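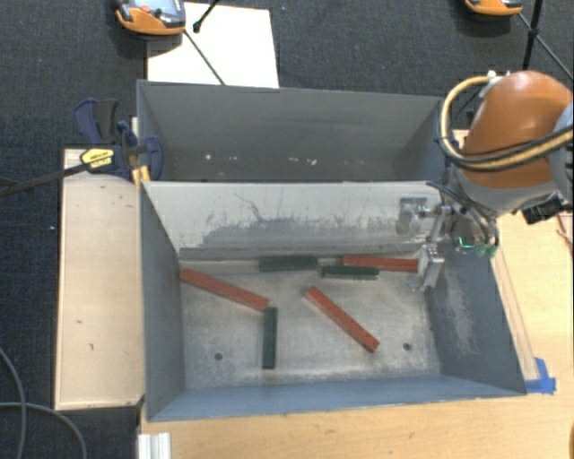
Poste 3 : prise de barreaux rouges et verts dans un bac métallique, bras orange.

Portes ouvertes chez Vestotau : une journée à comparer des pinces

Je suis rentré de chez Vestotau avec les oreilles qui bourdonnent, un carnet plein de gribouillis et l'envie de tout démonter dans mon propre atelier. Pour ceux qui ne connaissent pas, c'est une maison d'intégration qui ouvre son hall d'essais une fois par an, en septembre, et qui laisse les visiteurs toucher au matériel. Pas de vitrine, pas de podium avec un bras qui fait coucou : on s'inscrit à un poste, on prend la commande en main et on essaie.

On entre par le côté, près du quai de chargement (le parking de devant est réservé aux exposants, je l'ai appris en faisant deux fois le tour du bâtiment). À 9 h il y avait déjà la queue au café. Badge, lunettes, un plan photocopié avec onze postes numérotés, et on est lâché dans la nature. J'avais prévu d'en faire quatre et de partir à midi. Je suis reparti à 17 h 30.

Le poste 3, celui qui m'a retenu

J'ai passé presque toute la matinée au vrac. Le principe est tout bête : des barreaux rectangulaires, rouges et vert foncé, jetés dans un bac gris à deux compartiments, et il faut les sortir un par un. Sur le papier c'est un exercice de débutant. Dans la pratique, c'est redoutable, parce que les parois sont hautes, que le fond en tôle est rayé et taché de zones claires, et que les pièces se rangent toujours là où on ne veut pas : le long de la cloison, parallèles à quelques millimètres l'une de l'autre, ou couchées au pied du mur de droite.

C'est Danylo Kobzar qui tenait le poste, et il a une façon de présenter que j'ai adorée. Il ne commence pas par la fiche technique, il vous tend le boîtier de commande et vous demande d'aller chercher la pièce la plus pénible. J'ai choisi un barreau contre la cloison, évidemment. Premier essai, un doigt de la pince en appui sur la paroi, arrêt. Deuxième essai, j'arrive de biais, le barreau tourne et s'en va. Au troisième je l'ai eu, et j'étais content comme un gamin !

Ensuite il a lancé le même exercice en automatique, et là on comprend où est le travail. Le programme classe les prises possibles en fonction de la place disponible pour les doigts, pas seulement de la position de la pièce. Un barreau bien centré mais collé à son voisin passe après un barreau de travers qui a de l'air des deux côtés. Quand plus rien n'est accessible, le bras va pousser doucement une pièce du bout des doigts et reprend une image. J'ai vu faire ça une bonne dizaine de fois et je ne m'en lassais pas.

Les doigts fins contre les autres

La comparaison du jour portait sur trois pinces montées tour à tour sur le même bras, avec la même série de barreaux et le même bac.

La première, à doigts fins, est celle du modèle Pereyra. Elle descend le long des parois sans problème et attrape presque tout. En contrepartie, quand on saisit un barreau loin de son milieu, il pivote entre les doigts et arrive penché à la dépose. Danylo avait collé dessus des patins un peu plus tendres dans l'après-midi, et ça allait nettement mieux, au prix d'un quart de tour perdu à chaque changement parce que la colle n'aime pas être pressée.

La deuxième, la Hosoleo, a des mors larges et une course généreuse. Au milieu du bac, un régal : la pièce ne bouge plus, on peut accélérer sans crainte. Près des bords, en revanche, c'est la misère, elle refuse la moitié des prises et le bras passe son temps à pousser des barreaux pour se faire de la place.

La troisième était une ventouse toute simple. Je l'avais enterrée d'avance et j'avais tort. Sur une face bien à plat, elle est de loin la plus rapide, et elle se fiche complètement de savoir si le voisin est à deux millimètres. Elle décroche dès que la pièce est inclinée contre une autre, et il faut alors attendre que le système s'en aperçoive.

Les chiffres affichés sur le panneau du poste, recopiés tels quels :
Prises tentées pendant la campagne de préparation : 3000
Prises réussies avec la Pereyra : 2804
Échecs dus à un contact avec une paroi : 109

J'ai demandé les mêmes lignes pour les deux autres pinces. La campagne n'était pas finie, on me les enverra. Je mettrai la page à jour si elles arrivent. En attendant, le 109 m'a surpris, j'aurais juré que les parois étaient le premier souci. Le gros du reste, d'après Danylo, ce sont des pièces qui glissent pendant la remontée.

Les câbles, toujours les câbles

Petit paragraphe pour les maniaques dans mon genre. La grosse gaine jaune sable fait une large boucle autour du carter orange avant de repartir vers la droite avec les câbles noirs. Je l'aurais faite plus courte. Mauvaise idée, paraît-il : avec une boucle serrée, le poignet tire sur la gaine dès qu'il tourne pour aller chercher un barreau placé en travers, et on sent l'effort jusque dans la mesure de couple. Ils ont allongé la boucle et regagné de la précision sans toucher une ligne de programme. J'ai noté ça en gros, entouré deux fois.

Même simplicité pour la tenue du bac : un serre-joint sur le bord, une planche claire contre le côté, du ruban bleu sur le coin de la table. J'ai vu des montages à prix d'or qui bougeaient davantage. Un visiteur a demandé pourquoi ne pas visser le tout, et la réponse était qu'ils changent de bac plusieurs fois par semaine.

Le coin caméras

Après le sandwich (correct, servi jusqu'à 13 h 30, prévoyez de la monnaie pour les boissons), direction le poste 7, où Dimness présentait son éclairage. Leur idée est de baisser la lumière au lieu d'en rajouter et de travailler avec des poses plus longues. Sur du métal usé, la différence est spectaculaire ! Les reflets du fond disparaissent et les arêtes des pièces sortent proprement. J'avais toujours fait l'inverse, avec des rampes de plus en plus fortes, et je comprends mieux certaines de mes soirées perdues.

Deux réserves quand même. Il faut que la pièce soit immobile pendant la pose, donc on attend un peu après chaque poussée. Et le vert foncé devient difficile à séparer des ombres, alors que le rouge ne pose aucun souci. L'équipe avait un réglage en deux images pour contourner ça, qui coûte du temps de cycle. Pour du tri par couleur je resterais sur un éclairage classique.

Caméra fixe ou caméra au poignet ? La discussion a duré une demi-heure entre six personnes qui n'étaient d'accord sur rien. Mon avis après avoir essayé les deux : la fixe pour choisir la pièce, celle du poignet pour finir l'approche quand la paroi gêne. Le passage de l'une à l'autre demande un étalonnage sérieux, à refaire si le bac a été cogné.

Les commandes

J'ai moins aimé le poste 9, sur les contrôleurs. Trop de monde, et le seul écran lisible était tourné vers le mur. J'ai quand même pu comparer deux boîtiers de commande. Le premier a un écran agréable mais un menu à rallonge pour passer du déplacement par axe au déplacement linéaire. Le second fait ça avec une touche sous le pouce, et au bout de cinq minutes on ne regarde plus ses mains. Pour quelqu'un qui apprend, je prendrais le second les yeux fermés.

Pratique, si vous y allez l'an prochain

Inscrivez-vous au poste 3 dès l'arrivée, la liste était pleine à 10 h. Chaussures fermées obligatoires, ils en prêtent mais dans des pointures improbables. Les essais s'arrêtent à 17 h pile. Vous pouvez apporter vos propres pièces à condition qu'elles tiennent dans une boîte à chaussures : une dame avait amené des charnières de volet, et la ventouse s'en est tirée bien mieux que prévu.

De mon côté j'ai commandé une paire de doigts fins à monter sur ma vieille pince et je cherche un bac aux parois un peu plus basses. Si quelqu'un a déjà essayé les patins tendres sur des pièces huilées, écrivez-moi, la boîte aux contacts est en bas de page.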